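Search the help pages Enter keywords Go

Water-based finish on a pale tabletop — how long between coats?

zolitz_bench
I am refinishing a light wood worktop with Sodum, the water-based satin. The can gives a recoat time of two hours, but in my basement the first coat was still soft at that point and the sandpaper clogged. I want the grain to stay as pale as possible, so switching to an oil finish is out. Should I wait longer or put on thinner coats? The top sees light use only.
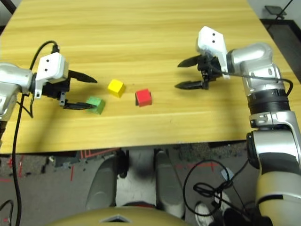 Page last changed in July

I have a hygrometer down there now. It reads 38 percent in the morning and climbs once the dryer runs.

pichler38
Do both. Recoat times on cans assume a warm room with moving air. Basements are seldom either. Put a fan in the doorway, aimed away from the work so it does not blow dust onto the film, and leave each coat overnight. Test by sanding a corner with 320 grit. If it makes white powder, go ahead. If it rolls up into crumbs, stop and wait.

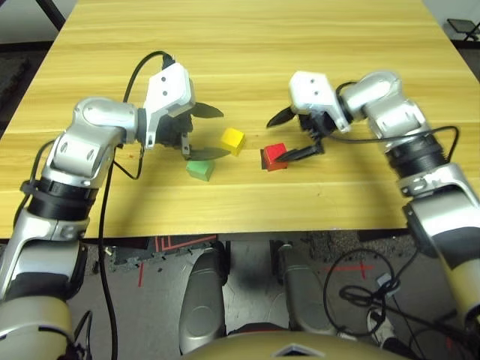 Light wooden tabletop, straight grain

On color: water-based finish raises the grain on the first coat, and people tend to sand too hard to get rid of it. You then cut through to bare wood along the edges and the next coat soaks in unevenly. Two or three light passes with the grain are enough. Wipe with a damp cloth — no tack cloth, the wax in some of them causes fisheyes.

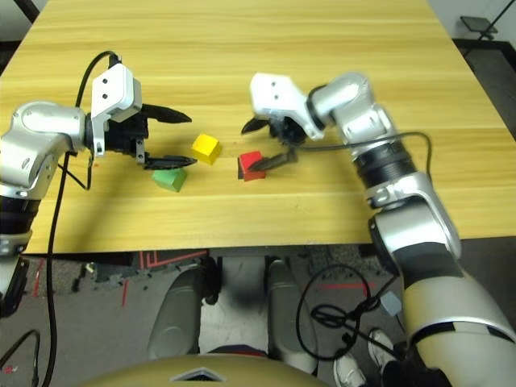

2 min read

multeck1523
just use wipe-on poly, never had a problem. dries fine in my garage

pichler38
Oil-based wipe-on will turn a pale top amber within a year. The original post ruled it out. The water-based kind is fine but builds slowly, so plan on about twice as many coats.

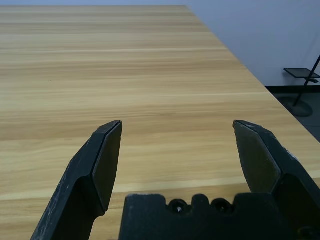 One more point on cure time. Dry enough to sand and fully cured are separate stages. Keep rubber feet, wet glasses and anything heavy off the surface for a couple of weeks, or longer if the room stays cool. Felt pads can go on after that. Do not cover it with plastic in the meantime; the film needs air to finish hardening.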